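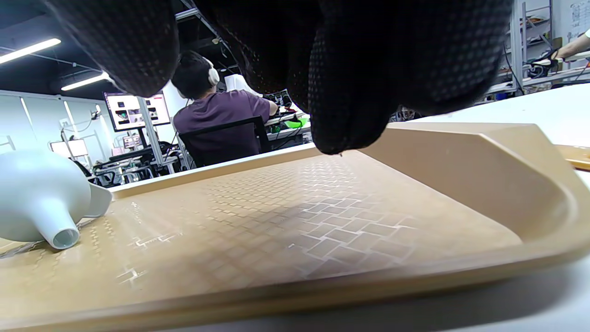 Issue 22, page 4

WANTED: ONE PERSON TO RUN A SMALL MUSEUM THAT SMELLS OF VINEGAR

The Skarnel Pickle and Preserve Museum, Botholm, is looking for a part-time keeper to start in December. We would have advertised sooner, but the last keeper, Gervasio Jara, kept saying he might stay, and we kept believing him.

The museum has 3 rooms and a yard. The first room is jars. The second room is also jars, but older, and some of them still have something in them. The third is the kitchen, where we hold the preserving classes that pay for the other two. Visitors tend to come in to get out of the rain and leave an hour later with strong views on chutney. We had more than 200 through the door last summer, if you include the coach party that thought we were the tea room.

What the job involves

You would open up at ten, put the heating on, and wait for the pipes to stop knocking. You would sell tickets, take bookings for the classes, dust the jars and answer letters from people whose grandmother invented piccalilli. We get a lot of these. They deserve a kind reply and should never, under any circumstances, be introduced to one another.

You would help Dayana Esquivel set up the kitchen for classes, and wash up with her afterwards. Dayana does the teaching. You do not need to know how to make marmalade, but you will be asked about it in the street.

You would also look after the catalogue. This was begun on index cards, moved to a computer, and then moved back to index cards following a difference of opinion with the computer. Jars are listed by shape, except for those listed by lid. We would like this sorted out and are ready to be told how.

Who we are after

Somebody patient, fairly tidy and able to lift a crate. Experience in a museum would be useful. Experience in a shop would be more useful. A driving licence would help, as the Ferreira collection is kept in a barn outside Lekow and has to be visited from time to time to make sure it is still a collection.

You should be happy working alone on quiet afternoons, and equally happy when a school class arrives and wants to know which jar is the most disgusting. (Second room, bottom shelf. They will find it without you.)

A dislike of onions can be worked around. We have done it before.

What we offer

Three days a week, to be agreed between us, with a fourth during the plum season. The pay is the local council rate for assistants, which you are welcome to look up while sitting down. There is a proper lunch break, a parking space that fits most small cars, and more gherkins than one household can reasonably use.

How to apply

Write to Javiera Benítez at the museum, telling us who you are and why you would like to do this. One page is plenty. Please do not send samples; the shelf is full.

If you want to see the place first, call in any morning and ask for Teodoro Manalastas. He will show you round, including the yard, and he will mention the roof. The roof is not part of the job.

Interviews will be held in the kitchen. Tea provided, toast likely.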